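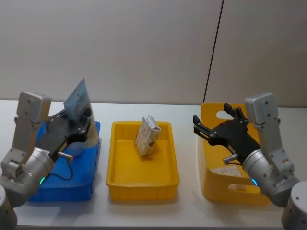
Three bins is one too many for a packing table, according to a reader of the last edition, who wanted the middle one gone and everything sorted straight from left to right. We tried it. Items went into the wrong bin and stayed there, so the middle bin is back in this guide.

Home Guides Packing Parts Contact

Section 2. Setting up the Hendale sorting table

1. Clear the table and wipe it. Skirnier sells a mat for this job. We have yet to see what it does that a bare white top doesn't.

2. Put the blue bin on the left. Flat goods go here: cards, envelopes, thin packets.

3. Put the shallow yellow bin in the center. It holds one item at a time while you decide where it belongs.

4. Put the deeper yellow bin on the right.

Note: The Gadberg label scheme asks for a colored sticker on every bin. The bins are already colored. Skip it unless your supervisor insists.

5. Stand flat items on edge in the blue bin so a corner shows above the rim. Laid flat, they hide under each other.
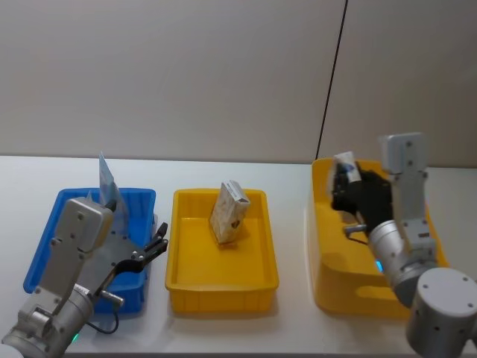 Reading time: 2 minutes

6. Stand small cartons on end in the center bin with the printed top facing up. A carton may lean a little. Leave it, provided you can still read the top.

Caution: Do not stack cartons in the center bin. The shallow sides will not hold a pile, whatever the catalog says about capacity.

7. Check the center bin before you leave the table. Anything in it has not been sorted – do not log it as done.

Note: The Sakamoto tally sheet has 94 lines and a box for remarks. Fill in the lines. We doubt the remarks get read.

8. If an item fits neither outer bin, write it on the sheet under code 181 and put it back in the center. Do not start a fourth bin.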